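Do wipe-clean kitchens save anyone any time?
Speaker notes, Murdo Dalgleish, 7/30/19
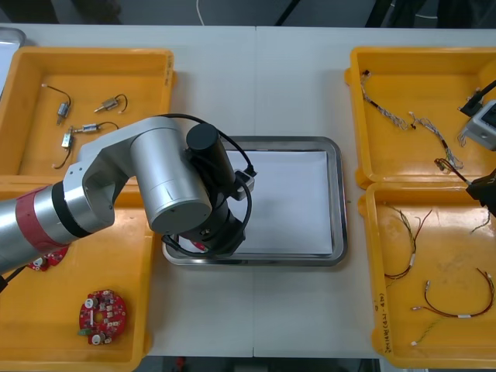 Slide 1. Steel tray with a white liner, on a white table.

Leave the title up while people find seats. Don't start with the joke about the mop, it died in Dureck.

Opening. I was asked to speak on "surfaces that clean themselves". I said I'd come if I could put a question mark on it. The organisers took the question mark off the programme, so I am putting it back now.

Ask for hands: who has bought something for the kitchen in the last year because the packet said it would save cleaning? Keep your own hand up. I bought a tray liner and a spray. The spray is under the sink with the other sprays.

Slide 2. What the packet says
Read the three claims out slowly. "Effortless." "Up to 80 per cent less scrubbing." "Hygienic finish."
Ask: less scrubbing than what? I wrote to the maker, Vesimer, twice. The first reply thanked me for my interest. The second sent a voucher. Neither said what the 80 per cent was measured against, or who did the scrubbing.
"Up to" also covers none at all. Pause here, people need a second with it.
"Hygienic finish" I can't do anything with. A finish is how a thing looks and feels. Whether it is clean depends on what you did to it this morning.

Slide 3. The diary study
This is Kusum Semwal's work and she has let me use it, so say her name clearly and spell it if asked. She got 21 households in Srithong to keep a cleaning diary through November. They wrote down what they wiped, when, and how long it took. 666 entries in all. Some are one word long. One is a complaint about a brother-in-law.

What I would have guessed: the households with newer, shinier kitchens spend less time on them.
What the diaries show: no clear difference. If anything the shiny ones were wiped more often, and the reason given again and again was "marks".

Be fair at this point. It is a small study, people chose to take part, and people who agree to keep a cleaning diary are not like my family. Kusum says the same in her write-up, and more politely. I would not build a kitchen on it. I also wouldn't build an advert on nothing, and that is the other thing on offer.

Slide 4. Liners
The argument for a liner is simple. Food lands on the liner, the liner goes in the bin, the tray stays clean. It sounds right. My trouble is with the word "stays". I ran liners at home for a month and washed the tray every time regardless, as fat gets under the edges. So now I had a tray to wash and a liner to throw away.
Someone will say I cut them badly. Possibly so. If a product only works when cut well, the box should mention it.

Slide 5. White worktops
Go quickly, the room splits on this. The case for: you see the dirt, so you deal with it. The case against: you see the dirt. A dark speckled top can go all day before anyone reaches for a cloth, and I have yet to find a person made ill by being relaxed about crumbs on it. Raw chicken is a separate matter and I am not relaxed about that. Say so out loud, because after Pirkov I got letters.

Joins. If a worktop is in two pieces there is a line between them, and the line is where I'd look first. The brochures I collected hardly mention joins. Hold up the brochures if there's a table to put them on after.

Slide 6. What I think does help
Keep this short and don't oversell it. I'm suspicious of speakers who knock everything down for half an hour and then produce their own product.
Hot water and washing-up liquid, soon after the meal.
Fewer things left out on the side.
A cloth that goes in the wash far more often than mine used to.
Soaking — the one method in the whole diary study that people wrote about with any affection.
I can't give you a percentage for any of it.

Slide 7. Questions
Likely ones:
Steam cleaners. I don't know. I borrowed one for a weekend and spent most of it descaling the thing.
Antibacterial coatings. Ask what was tested, on which surface, and for how long. If the shop can't say, keep your money.
Am I paid by anybody? Travel for today, and two sandwiches. The Vesimer voucher is still in the envelope, and I have it with me if anyone wants to see it.

If we run over, drop slide 5 and keep the diaries. Kusum's handout goes round at the end, on the blue paper. Get the spare copies back.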